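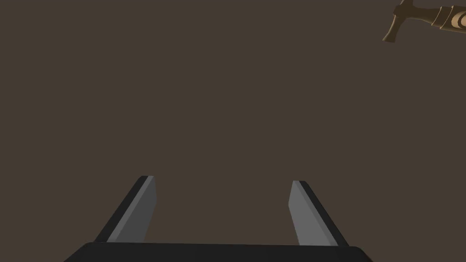
Faith Langat picks up on the second ring and she's already talking. There's a delivery coming, she has until noon, can we do this fast. We can.

Langat runs Granari, the repair shop on the ground floor of the old Mondal building. Chairs mostly. Some tables, the odd dresser. She started it with 800 dollars and a borrowed van and for the first winter she slept in the back room, "which I don't recommend, the radiator screamed."

Why chairs?

"Because they break. People lean back in them. You can love a chair and still be wrecking it every single night at dinner."

She learned from Leonidas Karras, who had a shop in Lerneck until his knees gave out. Four years with him, sweeping first, then stripping, then finally glue. He wouldn't let her near a customer's piece until she'd taken apart and rebuilt the same kitchen chair over and over. She still has it. It wobbles.

"He'd come by at five, sit in it, get up, say nothing. Then I'd do it again Monday."

Prices are the thing she gets asked about most and the thing she least likes talking about. A full reglue on a dining chair takes her most of a day once you count clamping. New chairs can be cheaper. She tells people that up front and some of them leave.

"Fine. I'm not mad. But then they come back with the new one, and it's stapled, and there's nothing for me to fix. I can't glue a staple."

The big job last year was the Skatport ferry hall. Benches, long ones, painted so many times the slats had grown together. The quote was 3,000 and she lost money on it. Didn't know about the lead paint til they were a week in, had to stop, get it tested, start over with different gear. Sajib Uddin, her only full-time employee, did nearly all the stripping.

"Sajib saved that job. I wanted to quit. I had the email written."

Did she send it?

"He hid my phone." Long laugh. "Put that in, he'll hate it."

Uddin, reached later by text, says he has no comment on the phone.

There's a waiting list now, which makes her nervous. She's turned down a second location twice. She would like an apprentice but can't find one who'll stay past the sanding. And she'd like people to stop useing wood filler on loose joints, please, it just makes the hole worse, she has to dig it all out before she can start.

Anything else people should quit doing?

"Dragging. Lift the chair. Two hands, under the seat."

Truck's outside, she can hear it. She says to call back if anything's missing, but after four, and not on the shop line becuase it cuts out. Granari takes drop-offs in the mornings, back entrance, ring twice.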